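Sorting Paper and Cardboard Scraps at the Bench

Packing scraps build up quickly on a workbench. Clear them in one pass at the end of the job and sort them on the table, before anything goes in a bin.

Work on a light, matte surface. Staples and slivers of wood are easier to spot against white. Make two piles with a hand's width between them: mixed crumpled pieces on one side, flattened cardboard on the other. Plastic film, foil and tape go to the edge of the table and then into the trash.

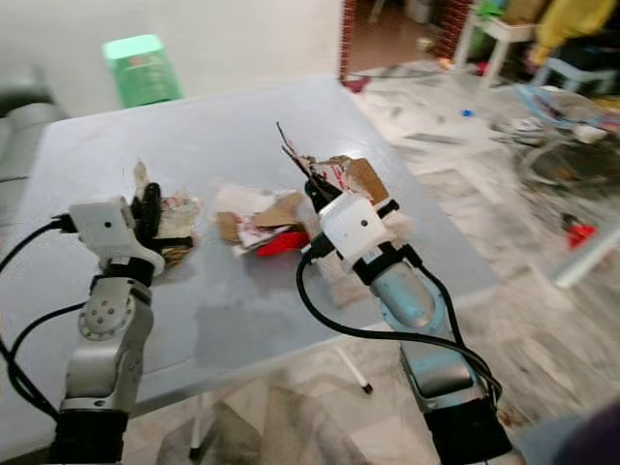

Pick up cardboard by a torn edge and look at both sides before flattening it. Splinters from crates and pallets lodge in the corrugation and will go through a thin glove. Printed patches are fine for most paper recycling -- waxed or plastic-coated board is usually not. To check, tear a corner. If a clear film stretches along the tear, the piece is coated.

Crumpled white paper should be opened out once by hand. It doesn't need to be smooth. Very small shreds go in a paper bag with the top folded over, if the local program accepts them that way.

Stack the flat board largest piece first, tie it both ways with cotton string, and store it off the floor. Wipe the table with a barely damp cloth, then a dry one. Gray smudges that remain usually lift with a little dish soap.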